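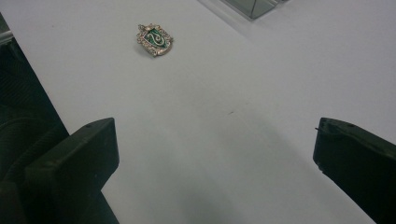 Hamish Nisbet asked whether a crest pendant really needs the full sheet, or whether the short one we use for plain chains would do. It needs the full sheet. A plain chain has a clasp and some links. A crest has enamel, raised metal, a decorated border and a loop at the top, and each of those can fail separately.

Skedico — Incoming Goods
Pendant and charm inspection, full sheet
Lot 946, crest pendants, green with silver serpent
Supplier: Pritora
Pieces received: 271
Pieces pulled for full check: 8
Date of check: August 29, 2025

Mark each line OK, FAIL or N/A. Write a comment for every FAIL. A comment on an OK line is welcome if the next person would want to know.

BEFORE STARTING

1. Work surface clean, pale and free of grit.
OK. Wiped down twice. The first wipe left lint.

2. Overhead light on, desk lamp off.
OK. The lamp makes a bright spot on green enamel and you end up inspecting the bulb. Bring it in later for line 9 if wanted.

3. Pieces laid face up on the surface one at a time, never slid across it.
OK.

4. Approved sample out of the drawer and next to the sheet.
OK. The sample bag was labeled with the old lot. Relabeled.

EDGES AND BORDER

5. Run a fingertip all the way around the border. No burrs or sharp points.
FAIL on one piece. Rough spot between two of the beads on the lower left, enough to catch a fingertip. Put in the red tray.

6. Drag a cotton swab around the border. No fibers left behind.
FAIL on the same piece. The other seven were clean. The swab finds things the finger misses in a border this knobbly, so please do both, even when line 5 passes.

7. Drag the swab over the back.
OK. The back edge is smoother than on the last lot.

8. Bottom point of the shield rounded, not sharp. Press against the pad of the thumb for a few seconds.
OK. Leaves a slight mark on the skin that goes away.

ENAMEL

9. No chips, cracks or pinholes in the green. Check under the magnifier, particularly where the green meets the serpent.
OK on seven. One piece has a pinhole inside the upper bend of the serpent. It can't be felt. Passed as cosmetic, but see comments at the end.

10. Color matches the approved sample under the overhead light.
OK. Dark green. One looks a touch darker than the sample and is within what we accept.

11. Tape test. Press tape down, wait, pull off in one go. Nothing green on the tape.
OK.

12. Wipe with a damp white cloth, ten strokes. No color on the cloth.
OK.

RAISED METAL

13. Serpent firmly attached. Push sideways with a wooden pick at three points. No movement.
OK. On this style I pick the top bend, the middle and the tail end. Don't lever underneath it. You will damage a good piece and learn nothing.

14. No sharp edge on the raised part.
OK.

15. Plating even, no bare patches on the high points.
OK on all eight. Look at the bumps on the border first. They rub against each other in the bag and wear before anything else does.

TOP LOOP

16. Loop closed, no gap a thread can pass through.
OK.

17. Loop holds the test weight for one minute without opening.
OK. The timer on the bench is slow. Used the wall clock.

18. Crown detail above the shield has no loose parts. Tap the piece on the felt pad and listen.
OK. One rattled. It was the loop against the chain I had left on it. Take the chain off first.

MATERIALS PAPERWORK

19. Nickel, lead and cadmium report in the folder, and the lot number on it matches the lot in hand.
FAIL. There is a report in the folder and the results on it are fine, but it has the July lot on it. Asked Pritora for the right one. The lot stays on hold until it comes, whatever the rest of this sheet says.

20. Age grading on the card matches the order.
OK. This is sold as an adult accessory. If anyone wants to put it in the children's party range it has to go through the small parts sheet as well, and I would expect it to fail for the under-threes without further discussion.

21. Breakaway clasp on any cord supplied.
N/A. No cord in this lot. Chains come separately from Annamalai and have their own sheet.

PACKING

22. One piece per bag, no two touching.
FAIL. Several inner bags had two pieces in them, face to face. I did not find damage from it in the ones I opened.

23. Card has no staples.
OK.

24. Bag has a vent hole where the opening is large enough to need one.
N/A. Bags are too small.

RESULT

Hold. Not released to Trundbridge.

COMMENTS

The rough spot on line 5 looks like flash from the casting that was missed in tumbling. One in eight is too many to let through on a sample this size. I suggest we pull a second set from a different carton and do lines 5 to 8 only. If that set is clean, the first carton gets a full edge check and the rest can go. If it isn't, the whole lot goes back.

The pinhole on line 9 I would leave alone. It is smaller than the limit on the approved sample card. But the last lot had one in the same place, in the same bend, and that makes me think it is the way the enamel is filled around the serpent. Worth raising with Pritora when they answer about the report. They have been quick so far.

On double bagging: this was on the July sheet too and the answer was that it had been fixed. Please photograph the bags before you open them next time, so we have something to send.

Reply from the Trundbridge end, added later: they can wait for the second set, but would like to know by the time the chains arrive. They also asked if the edge check could be done at their end. No. They don't have the magnifier or the swabs, and their bench is shared with the gift wrap.

Second set: not yet started. Whoever picks it up, use a new sheet and write "946, second set" at the top. The red tray is on the lower shelf with the failed piece in it. Leave the tag on.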